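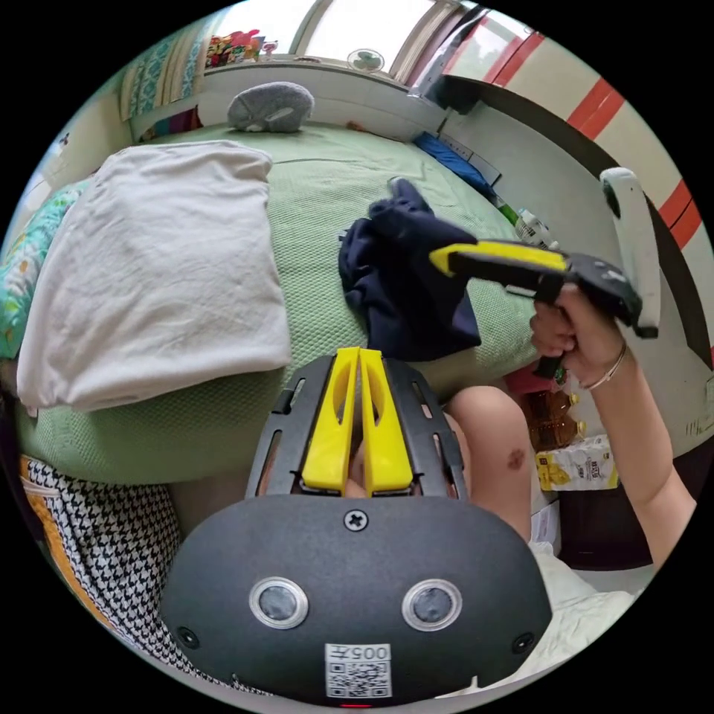

Gripper 005 in the foreground, second gripper raised at right. Towel and navy garment on the bed.

Wednesday, 4:10 pm
Student manipulation project, soft goods task. Entry covers the hand-held units only. The arm work is in the Saltent notebook.

Setup
Two hand-held grippers, yellow fingers. Work surface is the bed, light green sheet. Bedding has more give than the lab table and the fingertips sink before they close, so expect the height values to be off from the July table runs. Do not merge the two sets until the offset is measured.

Items for this block: white towel, navy garment. Towel starts folded, garment starts crumpled. Pillows stay where they are and are not to be touched by the fingers. If one gets dragged, mark the take as bad and reset.

Procedure as run
1. Both grippers held still over the bed, fingers open, for 3 seconds. Logger needs this to zero.
2. Pinch the near edge of the garment with 005. Second gripper takes the opposite edge.
3. Lift, spread, lower flat.
4. Fold once lengthwise, once across. Release.
5. Both grippers back to the start pose. Stop log.

Target for the block was 50 takes. Stopped at 17, see below.

Results
Garment: usable takes on most attempts once the second gripper came in from the right at a low angle. Coming in from above, the fingers pinch a fold of sheet together with the fabric and the whole sheet lifts. The log does not flag this. It has to be caught by watching the playback.

Towel: harder than expected. The folded stack is thicker than what the fingers handle well, and closing on it pushes the top layer back. Workaround was to go for one corner of the top layer only. That makes the task "unfold" and the task name in the Ididari config still says "fold towel". Needs a separate label before anything is uploaded.

Time per take was about 2 minutes including reset. Reset is most of it. Crumpling the garment by hand gives nearly the same shape every time, which is bad for the training set. Better to drop it from shoulder height and leave it however it lands.

Problems
Trigger on the second gripper sticks near full close. Opened it up after the block, found nothing broken, put a little dry lube on the slide. Same behavior afterward. Suspect the return spring. Spares are in the Plamum drawer, second tray.

005 lost time sync twice. Both cases followed a battery swap without restarting the logger. Takes 8 and 9 discarded. Restart the logger after every swap, even if the status light is green.

Window light behind the bed is strong in the afternoon. Exposure hunts when 005 tilts up toward the window and the fabric edges wash out for a few frames. Try mornings, or draw the curtain and accept the noise. Not tested yet.

Printed fingers: no cracks at the oval cutouts. Check again after the next full block. The earlier set went at that spot.

For the club demo
The Pitkänen entry form wants one uncut run of a two-handed fold. Take 14 is the closest. Left side of the fold ends up crooked but both releases are clean. Would use it if nothing better comes out of the next block.

To do
- replace spring, second gripper
- add "unfold towel" label to Ididari config
- measure fingertip sink on bedding against table, same force setting
- rerun garment block from take 18, drop reset
- copy logs off both units before charging

Logs are on the shared drive under soft goods, bed. Playback check done through take 11 only.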